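Anari Community Help > Teaching by Demonstration > Hand-held grippers

Arm stops short of the cup after training on hand-held demos

quach_t
Posted Monday, July 22, 2019
Viewed 1,813 times

We have a small setup in Sevholm where we teach an arm to pick up a cup from a table and set it down on a sheet of paper. I record the demos with the Zudadmont hand-held gripper. I squeeze the trigger, the fingers close, and the camera on the gripper records the whole thing along with the finger width. Then I load the recordings into Anari and train with the default settings.

I recorded 100 demos over two afternoons. Anari accepted nearly all of them. Training finished without errors and the loss curve looks normal to me.
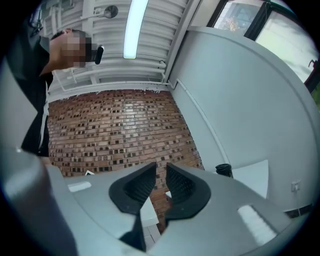
When I run the result on the arm, it moves toward the cup in the right direction, slows down, and then closes the fingers too early. They shut on air with the cup still a finger's width away. Sometimes it then lifts and carries nothing over to the paper and opens there, as if it had the cup. If I push the cup forward by hand at the right moment, the rest of the task works fine.

Things I have tried:

Training longer. No change.
Moving the table closer to the arm. Same gap.
Cleaning the lens.
A different cup. It does a bit better with a wide one.

I have the same fingers on the arm as on the hand-held unit. The camera on the arm is the same model and is mounted with the bracket that came in the kit. I did the map of the room once at the start, before the first demo, and did not repeat it on the second afternoon.

Is this a calibration problem or do I need to record more demos? I would like to avoid recording everything again if I can.

2 answers

rollerbench

More demos. 100 is not a lot. We used 3,000 for our sorting job and it got better all the way up. Also turn on image augmentation if it is off, that's under Training > Images.

Comments on this answer

quach_t: Augmentation was already on. 3,000 would take me until the end of August and I'm the only one recording.

rollerbench: Ok, then I don't know. Ours was a lot of different objects, so maybe it isn't the same thing.

pdorsey: I would not record more until the gap is explained. If there is an offset in the data, extra demos will have the same offset in them.
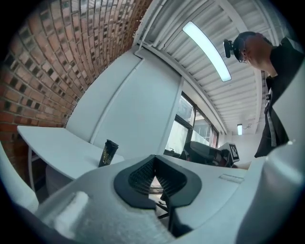 Loan Thân

A gap that stays the same when you move the table is usually one of two things, and you can check both without recording anything new.

The first is delay. On the hand-held gripper the picture and the finger width are saved with the same clock. On the arm they are not. The picture arrives late, the arm takes time to act on a command, and the fingers have their own delay, which is often shorter than the arm's. If the fingers respond quicker than the arm does, they close before the arm gets to where the model thinks it is. What you see is what you described: right direction, fingers shut early, cup just out of reach.

To test this, run the arm at half speed and leave everything else alone. If the gap gets smaller, it is delay. If it stays exactly the same, go on to the second check.

You can measure the two delays this way:

Send the arm a slow back-and-forth motion and log the commanded position and the reported position. Slide one curve over the other until they line up. The amount you had to slide it is the arm delay.
Do the same with the fingers, opening and closing.
Enter both values in Anari under Robot > Timing. The defaults there are zero, and zero is wrong for every arm I have worked with.

After that, Anari sends the arm commands earlier than the finger commands so they land together. You don't have to retrain.

The second is the camera mount. There are two positions for the bracket and they look nearly the same once it is screwed down. On mine the difference was 9 millimeters toward the fingers. If the bracket on the arm is in the other position from the one on the hand-held unit, the cup looks closer to the fingers than it really is. Hold the same object between the fingers on each one, save a still from both cameras, and lay one over the other. The fingertips should fall in the same place. If they don't, move the bracket. Don't try to fix it in software.

About the map. You should redo it at the start of each session, even if you think the room has not changed. Chairs get moved and the light from the window is different. If tracking is poor on the second afternoon, you will see it in the replay: pick a demo from that day, turn on the path view, and look for small jumps while your hand was moving smoothly. Throw out the ones that jump. You will probably keep most of them.

A few things about how you move during the demos, if you do end up recording some again:

Stop for a moment before you close the fingers. People tend to close while they are still reaching, and the model copies that. With a person it works, and with a delayed arm it doesn't.
Close all the way onto the cup before you lift.
Start from different places. If you always come in from your right side the arm will be lost when it starts on the left.
Include some where you miss slightly and then correct. I do one of these out of every ten or so.
Keep your other hand out of view of the gripper camera unless it is part of the task.

The wide cup doing better fits either cause, so it doesn't help you decide.

Comments on this answer

quach_t: Ran it at half speed this morning. The gap is smaller but it is still there. So both?

Loan Thân: Could be both. Do the timing first and then compare the stills.

quach_t: Timing was zero for both, as you said. With the measured values in, it gets the wide cup almost every time. The narrow one still slips out at the edge of the fingers.

Loan Thân: That sounds like the bracket now. Check it before you change the timing any further.

quach_t: The bracket was in the forward position on the arm and the rear position on the hand-held. Moved it. It picks up the narrow cup now. I'm going through the second afternoon's replays and have found several with jumps, so I will train again without those.

pdorsey: Does the Timing page need to be filled in again if I change the control rate?

Loan Thân: The arm value, yes, measure it again. The finger value did not change for me when I did that, but mine is an older unit.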